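Left gripper keeps dropping parts, Drastell cell

mernutside_pete
Fault 477 again, twice before lunch. The left arm lets go of the bracket partway over and carries on as if it still had it. Drastell say recalibrate. I don't buy it. 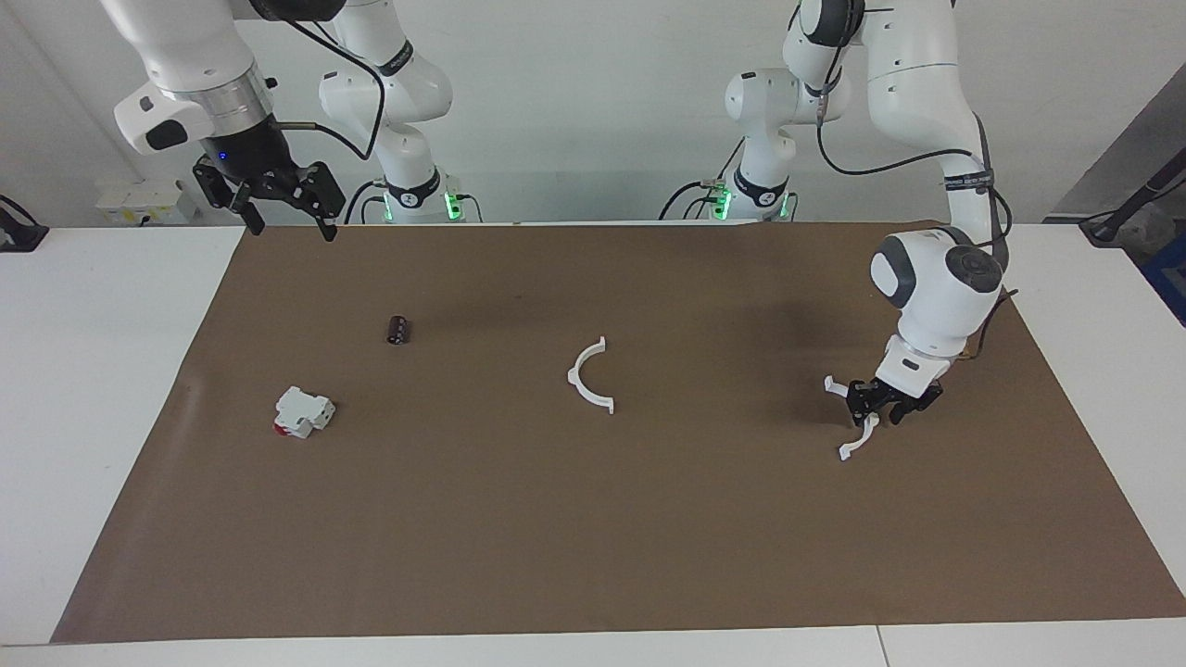
Re: Left gripper keeps dropping parts
yao_bench
477 is grip lost, so calibration is a fair guess. Those curved white ones don't give the fingers much to hold.

mernutside_pete
Then why did it manage 200 in May?

ilonfan
Did it, or did the log say so?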